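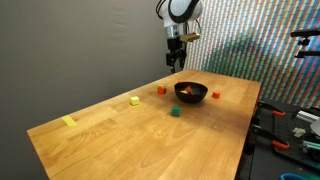

Crédit photo : Aliki Raptis

De : Evdokia Galanis
À : liste Levain et vieux blés
Objet : Re: farine d'Avotiņš, pâte qui s'étale

Bonjour à tous,

Quel plaisir de voir la liste se réveiller en plein mois de juillet ! Thanasis écrivait :

> J'ai reçu ma part du seigle clair d'Avotiņš. Au façonnage
> tout s'étale, impossible de tenir une boule. Je suis à
> 75 % d'eau, comme avec mon blé habituel. Est-ce que je
> baisse l'eau ou est-ce que je raccourcis le pointage ?
> Thanasis Papadakis

Les deux, mais commence par le pointage ! Chez moi cette farine fermente à une vitesse folle dès qu'il fait chaud. Je pétris à peine, je donne deux rabats, et je façonne bien avant que la pâte ait doublé. Pour l'eau, je descends de cinq points et je garde le reste sous la main – on peut toujours en rajouter, l'enlever c'est une autre histoire.

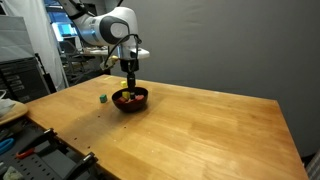
Essaie aussi de couper avec un blé de population. Rizwan Soomro met 100 g de seigle pour 400 g de blé et ses miches sont superbes, avec une mie un peu humide qui se garde presque 2 semaines dans un torchon. J'ai copié sa recette sans honte. Seule différence, j'ajoute 187 g de levain bien mûr, chiffre ridicule qui vient de la contenance de mon bocal, et je n'ai jamais eu envie d'y toucher.

Pour la cuisson, démarre très chaud et laisse la croûte foncer franchement. Et attends le lendemain pour trancher, je sais, c'est cruel. 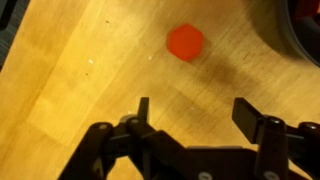 Dernière modification de la page : 21 juillet 2020

Autre chose : Kalliopi Gkikas prépare la commande groupée d'octobre auprès du moulin de Grotby. Il reste de la place, et leur petit épeautre est une merveille en brioche (oui, en brioche !). Écrivez-lui directement, pas sur la liste, en précisant la mouture.

Thanasis, raconte-nous la prochaine fournée, même ratée !

Bonnes miches,
Evdokia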